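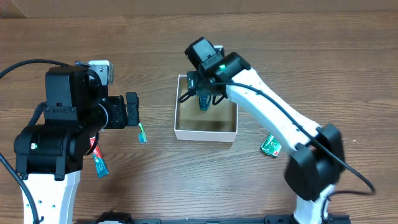
Preron Dura Cordless Phone System for Small Businesses

If your office phone is still tied to a desk by a curly cord, you are going to love the Dura. It's a cordless business phone system that plugs into the internet connection you already have, and it lets everyone on your team pick up, transfer, park or join a call from wherever they happen to be standing. Back room, front counter, loading door, it's all the same number and all the same buttons.

We've been selling phones to small firms for a long time, and this is the first cordless system that made our own staff fight over who got to take the demo set home. (Gisela Troncoso won. It came back with every name in the phone book changed to a type of cheese, so we now know the contact editor is easy to use!)

What comes in the box

One Dura base station
Three handsets with belt clips
Three charging cradles and power supplies
One network cable
Wall bracket and screws for the base
Printed quick start card

You can add handsets later, up to 30 on a single base. They're sold one at a time, so you don't have to buy a pack of four when you only hired one person.

Transferring a call

There is a Transfer key. A real one, with the word on it, right under the screen. Press it, pick a name, and hang up to send the call straight over, or wait and have a quick word with your coworker first. If they can't take it, press Back and your caller is with you again. No star codes and no little laminated sheet taped next to the phone.

Parking works the same way. Press Park, and the call shows up on every handset with the caller's name beside it, so anybody can grab it. If a parked call sits too long it rings back to the person who parked it. You set how long "too long" is.

Battery and handset

Each handset gives you 18 hours of talk time on a full charge, and the battery slides out from the back without tools. Keep a spare in a drawer and you can swap it between calls. The handset weighs 198 grams with the battery in, a bit more than most home cordless phones, and I like that. It sits well in the hand and stays put on the shoulder. The keys are rubber, widely spaced, and lit from behind, and you can press them with thin work gloves on.
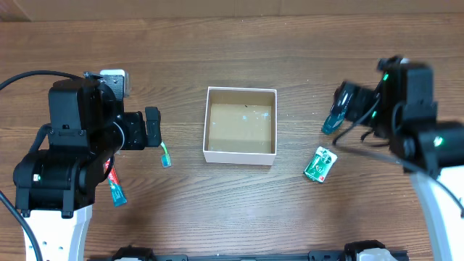
The ringer is properly loud at the top setting. There's a vibrate mode too, and you can have both on at once. Each line can have its own ringtone, which is great if you run two businesses out of one building and want to answer with the right name.

Covering a bigger building

The base reaches well through ordinary stud walls. Thick brick, metal shelving and walk-in coolers are harder going, and for those you'll want the Gajdoš repeater. It plugs into a wall outlet, pairs with the base when you hold down its single button, and passes calls along as you walk – you won't hear the switch. Put it about halfway between the base and the spot where your signal gets weak. In the dead spot itself it has nothing to repeat.

Not sure if you need one? Send Liam Staniforth a rough floor plan (pencil is fine, he's seen worse) and he'll mark up where the base should go.

Setting it up

Plug the base into your router, wait for the light on the front to stop blinking, and open the setup page on any computer in the office. Type in the account details from your phone provider. The handsets in the box are already paired. If you're moving your existing number over, start that first and keep your old phones plugged in until your provider confirms the move.

Updates install overnight, at 3 a.m. unless you pick another time.

Colors

Charcoal or light gray. The blue is back in August, and if you've been waiting for it, we can set one aside.

Warranty and returns

Base and handsets are covered for three years, batteries for one. You can return the full set within 30 days of delivery. Please include the cradles – they get forgotten more than anything else.

Pickup is available at our Trelolberg counter, where there's a working set plugged in and ready to try. Go ahead and call the back room on it. Somebody will pick up.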